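Notes and data card for the recordings made at the Plereck open day in February. If you only want the files, skip to "What is in the folder". If you were one of the visitors who drove the arm and want to find your own attempts, see "Finding yourself", and please be kind to whoever had the slot after you.

# plereck-openday

## Background

Plereck opens its doors once a year, in February, when the car park is at its muddiest. This year the main attraction was the bedroom: a furnished room with a robot arm in it, and a queue of people waiting to tidy up by remote control. Most of them do not tidy up at home, or so their families told us while they waited.

The task set was called Fovino, after the software that runs the session. Visitors got a short talk, one practice go and then up to three recorded goes each. We recorded 446 attempts over the day. After throwing out the ones where the arm stopped itself, the ones where the operator wandered off mid-move and one where two brothers had hold of the controls at once, 398 were left. Those are the ones published.

## What visitors were asked to do

Each go started from one of 9 written instructions, drawn at random from a pile of cards:

- put the cup in the top bowl
- take the cup out again
- lift the top bowl off the bottom one
- put the top bowl back
- move both bowls towards the wall
- move the cup away from the bowls
- push the coiled lead clear of everything else
- touch the cup without moving it
- free choice

"Free choice" was meant as a treat. In practice it made grown adults freeze up completely, and the median free choice is a gentle nudge of the cup. "Touch the cup without moving it" was added late by Nuno Guerreiro, who thought it would be restful. It has the worst success rate of the lot.

## The setup

The arm is a Franka Emika with a two-fingered gripper. It works over the top of a dresser, with the bed and the window on the far side of the room. The cup is blue, the upper bowl is red and the lower one is lime green, colours chosen so that we could shout instructions across the room and be understood. The small black device with the long cord stays on the dresser in every session. It does nothing for any of the tasks except get in the way, and that is its job.

We did not fix the starting positions. The cup and bowls were put back by hand after each go, by whoever was nearest, and you can tell the careful resetters from the ones who had been standing up since breakfast. 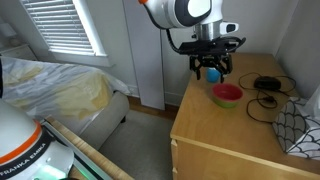
## What is in the folder

| Item | Contents |
|---|---|
| `attempts/` | one subfolder for each published attempt |
| `cards.txt` | the instruction cards, spelling mistakes included |
| `outcomes.csv` | success or failure, with a short note |
| `slots.csv` | visitor slot letters and start times |
| `CHANGES.md` | what we broke and when we mended it |

Inside each attempt you get the video, the joint positions, the gripper opening and the operator's raw inputs. The raw inputs are worth a look even if you have no use for them. Some people steer like they are docking a ferry, and some like they are swatting a wasp.

## Success and failure

Outcomes were marked by one person watching the video and checked by a second. Of the published attempts, 262 are marked as successes. The rest are failures, and we have kept them on purpose. A pile of nothing but tidy grasps is of limited use if you want to know what a poor one looks like, and our visitors supplied poor ones with great generosity.

Our rules, which were argued over at more length than they deserved:

1. The object has to end up where the card says and the fingers have to be clear of it.
2. Bumping something else on the way does not count against you.
3. Knocking something else off the dresser does.
4. For the "touch" card, any movement we could see at normal playback speed is a failure. We stopped short of buying a magnifying glass.

## Finding yourself

Your slot letter was on the sticker you were given at the door. Look it up in `slots.csv` and the matching attempt numbers are in the third column. No names were recorded, and the microphones were off all day, so the remarks made during the bowl tasks are lost to science.

If the sticker went through the wash, tell us what time you were there. The busiest stretch was from 2 pm until the tea ran out, and we may need you to describe your driving.

## Known problems

- The clock on the recording machine was reset over lunch. Times in the afternoon have been corrected, but trust the attempt numbers first.
- The gripper opening reads slightly high in the early slots. The fix is in `CHANGES.md`.
- Practice goes were not recorded, so everyone looks a bit more gifted than they were.
- Operators were all members of the public who chose to come to a robotics open day in February - bear that in mind before drawing conclusions about people in general.

## Using the files

Fine for teaching, research and showing your mum. Please credit the Plereck open day, and Rocha, who lent us the furniture and would like it known that the dresser is still for sale. Commercial users should write to Fekatus first; they handle the paperwork and usually answer within the week.

Corrections to the outcome notes are welcome, with an attempt number attached. Two visitors have already appealed their results. One of them was right.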